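Notebook, Kirside workshop
March, 14:20

Bearing wear on the Murkelon drive rollers, continued.

Pulled both end rollers from the long unit this morning. Drive end has play on the outboard side, enough to feel by hand. Tail end is fine. Shaft on the drive end is scored where the inner ring has been creeping. Ring itself is blued. Grease in the outboard bearing had gone to a brown paste, and the seal lip was hard.

Counter read 3,318 hours at strip-down. Last entry against this roller is at 1,929, when the Gimine bearings went in. The Ko bearings before them were left in much longer but the log for that period is patchy and I would not lean on it.

Checked shaft diameter at four points with the micrometer. Under size at the seat, good everywhere else. Housing bore is within limits. So the fault is the fit on the shaft, and a new bearing on the same shaft will go the same way.

Belt tension was set high. With the old setting the radial load on the outboard bearing is well over what the short units see. Slackened off 8 turns on the tail adjuster before the belt would slip under a dead load, then took two turns back on.
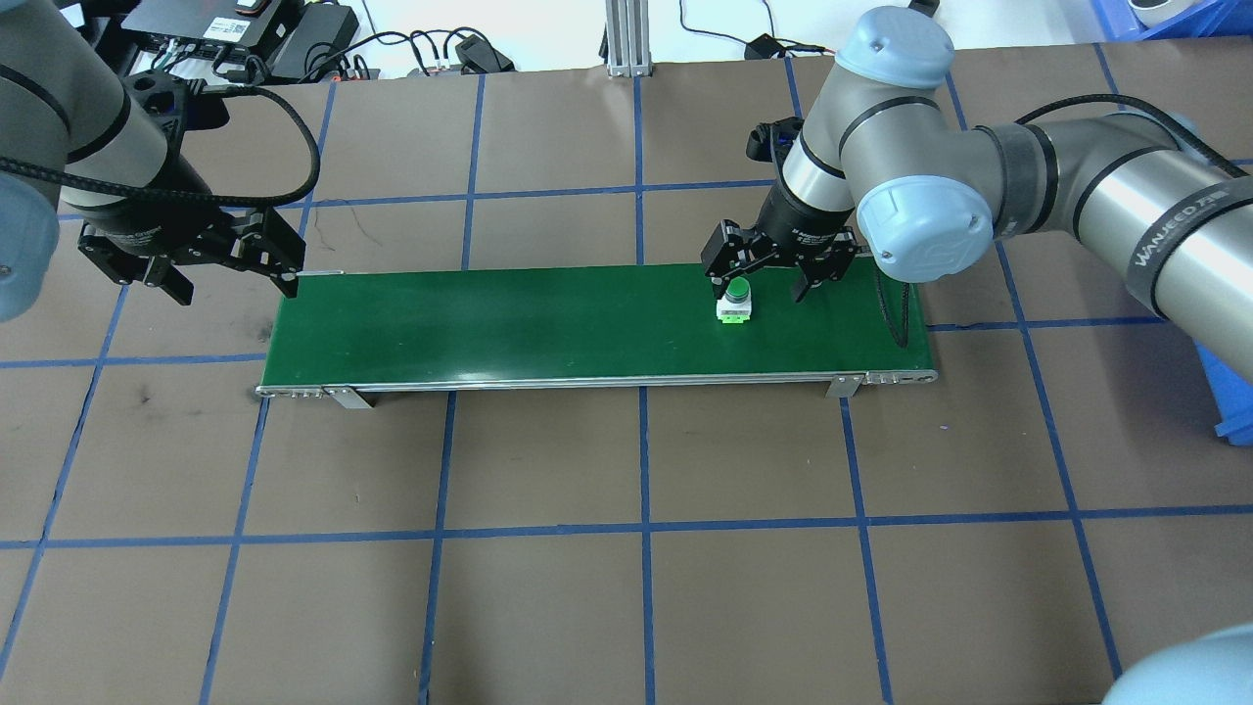 Second opinion from Kirside stores was that the tension is a side issue and the grease is the real trouble, as the same tin went into the Murkelon fans and two of those ran dry early. Might be so. The tin has no batch mark left on it. I have put it aside and opened a new one, but I can't see grease alone scoring a shaft seat.

Plan:
Sleeve the shaft or turn a new one. New one preferred, stock is on the rack.
Gimine bearings again, outboard and inboard, fitted warm.
New seals both ends.
Mark the tail adjuster with paint at the present setting.
Recheck play after 400 hours and write it here, whichever way it goes.

16:05. Blank cut to length and centred. Lathe is booked until tomorrow noon. Old bearings bagged and labelled, in the second drawer.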